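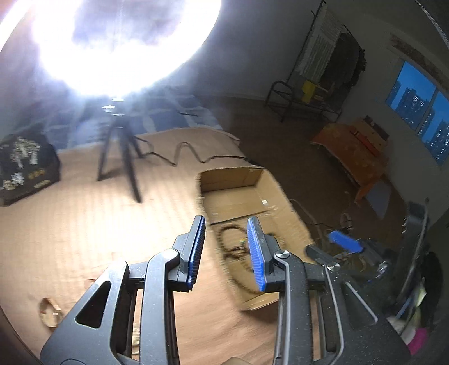
오틸리에 마이르호퍼는 지난 호를 읽고 로봇 팔을 직접 잡고 움직여 가르치는 편이 더 정확하지 않으냐고 물어 왔습니다. 팔을 잡고 움직이면 관절 각도가 그대로 남는데, 손에 드는 그리퍼로 찍은 시연은 나중에 위치를 다시 계산해야 하니 오차가 한 번 더 들어간다는 지적이었습니다. 비슷한 질문이 몇 통 더 있어서 이번 호에서 답을 드립니다.

시연 수집 소식: 끈처럼 늘어지는 물건

Arnaud 과제에서는 지금 세 가지 방법을 같이 쓰고 있습니다. 팔을 직접 잡고 끌어 주는 방법, 옆방에서 조종기로 움직이는 방법, 그리고 사람이 그리퍼를 손에 들고 작업하는 방법입니다. 봄까지는 앞의 두 가지로만 자료를 모았습니다. 컵, 블록, 뚜껑 같은 단단한 물건에는 그걸로 충분했습니다.

문제는 구슬을 꿴 줄이나 리본처럼 모양이 정해지지 않은 물건이었습니다. 팔을 잡고 가르치면 사람 몸이 작업대 앞을 가리고, 팔 무게 때문에 손끝의 힘을 느끼기 어렵습니다. 줄이 집게 사이에서 미끄러지기 시작해도 한참 뒤에 알게 됩니다. 원격 조종은 화면을 보고 하는 일이라 깊이를 가늠하는 데 시간이 걸립니다. 숙련된 조종자인 킬리안 푹스도 줄 하나를 집어 상자에 넣는 데 중간에 두세 번 멈췄다가 다시 움직였습니다. 이 멈춤이 기록에 그대로 남고, 로봇은 그것까지 배웁니다.

손에 드는 그리퍼로 바꾸고 나서는 한 번의 시연이 7초 안에 끝납니다. 집게 끝이 어디에 닿는지 바로 보이고, 줄이 당겨지는 느낌이 손잡이로 전해집니다. 마이르호퍼가 말한 오차는 실제로 있습니다. 카메라 영상으로 위치를 되살리는 과정에서 값이 튀는 구간이 생기고, 그런 기록은 버려야 합니다. 지금까지 모은 시연은 모두 1915건이고, 검수를 통과해 학습에 들어간 것은 1322건입니다. 버린 양이 적지 않지만 같은 기간에 원격 조종으로 모을 수 있었던 양보다는 많습니다.

정확도만 놓고 보면 단단한 부품을 구멍에 끼우는 작업에서는 여전히 팔을 직접 잡는 쪽이 낫습니다. 그 작업은 앞으로도 그렇게 가르칠 예정입니다.

작업 장소

Irnesel 실험실의 작업대만 쓰던 때에는 배경이 늘 같았습니다. 조명도 천장등 하나였습니다. 그렇게 배운 모델을 복도 탁자로 옮겼더니 물건을 찾지 못했습니다. 그래서 지금은 일반 방에서도 시연을 찍습니다. 천이나 시트를 깐 자리에 종이 상자를 열어 두고, 링 조명을 켜고, 창으로 들어오는 빛도 막지 않습니다. 주변 살림도 치우지 않습니다. 옷걸이에 옷이 걸려 있으면 걸린 대로, 전선이 지나가면 지나가는 대로 둡니다.

시트 위 작업에는 주의할 점이 하나 있습니다. 천이 집게에 같이 물립니다. 구슬 줄은 바닥에 납작하게 붙어 있어서 집게를 낮게 내려야 하는데, 조금만 더 내려가면 천이 딸려 올라옵니다. 베레나 임호프는 집게를 수직으로 내리지 말고 비스듬히 눕혀 구슬 한 알의 옆면을 잡으라고 권합니다. 익숙해지기까지 오전 한나절이 걸렸다고 합니다.

집게 패드

현재 쓰는 Paltix 그리퍼에는 골이 파인 파란 패드를 달았습니다. 매끈한 패드는 리본에는 괜찮았지만 구슬은 옆으로 굴러 빠졌습니다. 골이 있는 패드에서는 구슬이 골 사이에 걸립니다. 대신 골에 먼지와 실밥이 끼므로 시연 500건마다 패드를 떼어 닦고, 닳은 쪽은 바꿉니다. 양쪽을 한꺼번에 바꿔 주십시오. 한쪽만 새것이면 물건이 닳은 쪽으로 돌아갑니다. 지난달에 이 문제로 하루치 기록을 다시 찍었습니다.

손잡이를 쥐는 위치도 맞춰야 합니다. 손이 너무 앞으로 나오면 카메라에 손가락이 크게 잡히고, 학습할 때 모델이 손가락을 단서로 삼는 경우가 있었습니다. 영상 아래쪽에 손이 조금 보이는 정도는 그대로 씁니다. 집게 끝을 가릴 만큼 올라오면 그 기록은 제외합니다.

시연할 때의 순서

집게를 다 벌린 상태로 시작합니다. 물건과 상자가 모두 시야에 들어오는지 먼저 보고 움직입니다.

접근은 한 번에 합니다. 가다가 방향을 크게 바꾸었으면 그 시연은 멈추고 처음부터 다시 합니다.

집은 뒤에는 줄이 바닥에서 완전히 떨어질 때까지 위로 들고 나서 옆으로 옮깁니다. 줄 끝이 상자 벽에 걸리는 일이 많습니다. 걸렸다가 스스로 풀리면 그대로 이어 가고, 반대쪽 손으로 풀어 주지는 않습니다.

상자 안에서는 낮게 내려서 놓습니다. 높은 데서 떨어뜨리면 구슬이 튀어 밖으로 나갑니다.

다 놓은 뒤 집게를 벌린 채 상자 밖으로 빠져나온 다음 기록을 끝냅니다. 놓자마자 끊으면 로봇이 상자 안에서 멈춰 버립니다. 초기 기록에서 가장 자주 나온 실수였습니다.

실패한 시연은 지우지 말고 실패로 표시해 따로 올려 주십시오. 자나이나 호샤가 이 기록을 모아 미끄러짐을 알아내는 모델을 따로 시험하고 있습니다. 줄이 빠지는 순간이 잘 보이는 기록일수록 쓸모가 있다고 합니다.

로봇으로 옮겼을 때

6월에 Zerdale 쪽 팔에 같은 모양의 집게를 달고 첫 시험을 했습니다. 리본은 처음부터 잘 집었습니다. 구슬 줄은 고리 모양으로 여러 번 감겨 있으면 어느 부분을 잡을지 정하지 못하고 위에서 맴돌았습니다. 시연자마다 잡는 자리가 달랐던 것이 원인으로 보입니다. 푹스는 가장 가까운 고리를 잡았고 임호프는 끝매듭을 찾아 잡았습니다. 둘 다 사람에게는 편한 방법이지만 섞어 놓으니 모델이 중간 지점으로 갔고, 중간에는 구슬이 없었습니다.

그 뒤로는 가장 가까운 고리를 잡는 것으로 통일했습니다. 이미 찍어 둔 기록 가운데 끝매듭을 잡은 것은 따로 표시해 두었고, 당장은 학습에서 뺍니다. 알로이스 모저는 빼지 말고 잡은 자리를 조건으로 넣어 주자는 의견입니다. 두 방법을 모두 돌려 보고 결과가 나오면 싣겠습니다.

속도는 아직 사람보다 느립니다. 로봇 팔이 따라갈 수 있는 가속도에 한계가 있어서, 손으로 빠르게 휘두른 시연은 재생할 때 늦춰야 합니다. 늦추면 줄이 흔들리는 모양이 달라집니다. 그래서 들어 올리고 옮기는 구간만은 평소 손동작보다 조금 천천히 해 주시기를 부탁드립니다. 집는 구간은 평소 속도로 해도 됩니다.

다음 달 계획

줄 다음은 고무줄과 작은 천 조각입니다. 고무줄은 집게를 벌릴 때 패드에 달라붙어 따라 올라오는 일이 있어서, 놓는 동작을 따로 연습해야 합니다. 원격 조종 장비는 그대로 유지하며, 시연이 부족한 자세를 채우는 데 씁니다.

그리퍼를 빌려 가는 분은 출발 전에 위치 보정 영상을 한 번 찍고, 돌아와서 같은 자리에서 한 번 더 찍어 주십시오. 두 영상의 차이가 크면 그사이의 기록을 다시 계산합니다. 배터리는 오후 6시 전에 충전대에 꽂아 두면 다음 날 아침에 쓸 수 있습니다. 대여 신청은 모저에게 하면 됩니다.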